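Front Office Practice - Week 8
Handout: guest arrivals and parking

Cunside has 22 spaces behind the building and no overflow. A guest who books a room has not booked a space - the two are held separately, and the confirmation must say so. 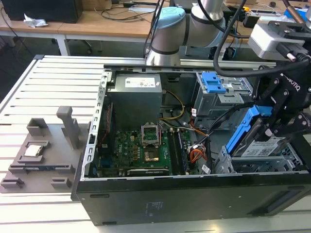
Late arrivals are the second problem. Reception at Cunside closes at 22, so the night code goes out by text at 3 in the afternoon. If a guest has given no mobile number, ring the booker.

Reading for next week: the Liltus case, sections 3 and 8. Bring your draft arrival letter, 200 words at most.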